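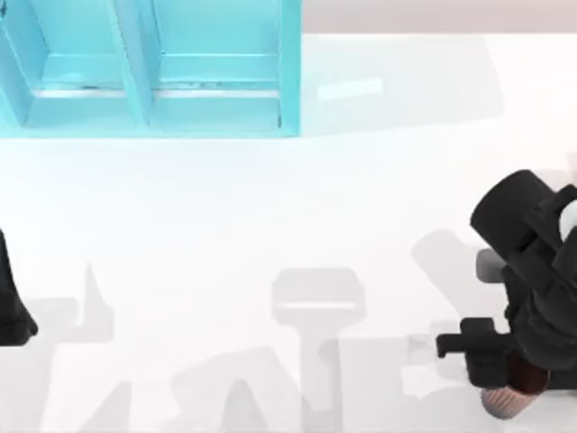 Setting up the cupcake cell again

March 29, 2025

I moved the cupcake cell to the new version of the simulator this month. It took longer than I planned, and most of the time went into things I had set up once a long while ago and then forgotten. I'm writing it down so I have it for the next move, and because Natália Šimko asked what I had changed before she copies the files for her own bench.

The cell is simple. There are two black arms at a white table, a light blue shelf at the back with compartments side by side, and a cupcake that has to go from the table into the shelf. The arms are our own model, which we call Brinow. The task list and scoring come from a small package called Honorato that Touran Mazandarani wrote. Everything runs on the old desktop under my desk.

First, the shelf. When I imported it, the arms would reach for a compartment and stop short. The visible shelf and the collision shelf were two separate meshes, and the collision one had been closed up into a solid box by the converter. It does that with any part that isn't convex unless you tell it to split the part first. I cut the shelf into flat panels: floor, back, outer walls, divider, and the ledge along the front. The ledge is the one I nearly left out. It is thin and I thought it wouldn't matter, but the floor sits lower than the rim, so a cupcake going in has to clear the front first. Without the ledge in the collision model the cell scores a success on moves that go straight through it.

If you do this by hand, name the panels as you go. I ended up with six parts called "panel" and had to hide them one at a time to find the divider.

Next, the gripper. The fingers close on the paper liner, and the liner is pleated. In the old version I had the full pleated mesh as the contact surface, and the grip chattered so badly that the cupcake would work its way down and out. Agustina Acuña told me to leave the pleats for looks and use a plain tapered cup underneath for contact. I did that and the chatter stopped. I also lowered the closing force to 34 percent of the limit. Higher than that and the cup tips toward one finger when the jaws meet.

The cup is wider at the top than at the bottom, so where you grab it matters. Too low and it slides down through the fingers. I set the grasp point a little under the top of the liner, and I tilt the wrist to follow the taper. The tilt is in the grasp file, not the arm file. I lost an evening to that.

Then the home positions. After the move the left arm started every run with its elbow over the table, right where the other arm wanted to pass. The joint order in the new version is alphabetical, and my home file was just a list of numbers with no names on it. I rewrote it with a name beside every value. Please do this even if your order happens to match today.

I left both arms in for this task even though only one carries the cupcake. Jucélia Fontes wanted to drop the idle one to save time on rendering. I tried it, and the speed difference was too small to bother with. The arms throw a lot of shadow on the table, and I would like to keep those the way they are on the real bench, where there are two arms whether you use them or not.

On lights, I only changed one thing. The default lamp gave hard black shadows. I made the source larger and the shadows went soft and gray. I kept the table white and plain. Blandine Tanguy has a wood texture she likes and I may add it as an option in April.

Last, the physics step. The import reset it and I didn't notice until I compared logs. Rendering is at 60 frames per second and the physics runs several steps per frame. If you get fingers sinking into the cup, look there before you touch the friction values. I touched the friction values first and had to put them all back.

The overnight check finished with 3,654 runs and no crashes. I haven't gone through the failed ones yet. The few I opened were mostly cups touching the divider on the way in, so the approach path to the shelf is what I'll work on next. The updated files are in the shared folder under "cell", and the old home file is still there with "do not use" in the name.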